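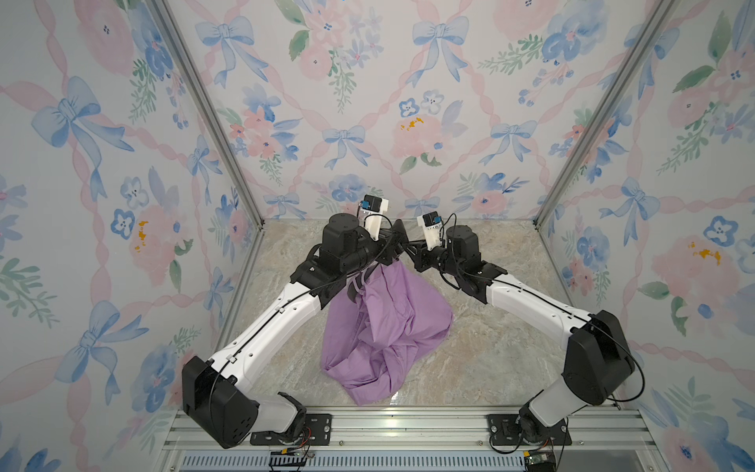 Attachment 1: cell 2, both arms on a purple piece

Ticket 928 – Folding cell, Flisteck laundry room
Opened: April 28, 2025
Status: open, waiting on vendor
Priority: low (changed from high by vendor, not by us)

Problem as reported by day shift:
Garments with straps or strings get picked up bunched. The cell marks them "presented" and asks for the next one. Someone on the folding table then has to shake the piece out and fold it by hand. We were told the table would go down to one person by July. It still has the same crew, plus whoever gets pulled over to clear the cell.

Tried so far:
– Restarted both arms. No change.
– Reloaded the Clondoneo grip settings. No change.
– Slowed the lift to 60 percent. Fewer drops, but the table got ahead of it inside 15 minutes.
– Ran 300 plain towels. Fine. We never had trouble folding towels.

Vendor reply (Eltel support):
Please sort items with straps into a separate bin before loading.

Our answer:
Sorting is a job. It isn't on the sheet you gave us when the cell was sold to management, and the people doing it are the same people whose hours were cut on paper. Who do we log that time to? Right now it goes under "other," so the weekly report makes the cell look better than it is.

Vendor reply:
Noted. Update planned. Please confirm the ticket can be closed.

Our answer:
No. Leave it open until the update has been run on a mixed load, on our shift, with our people watching. Also please count hand refolds in the report – the screen has no field for them.

Next step: waiting on a date from Eltel. Strap items go straight to the table until then.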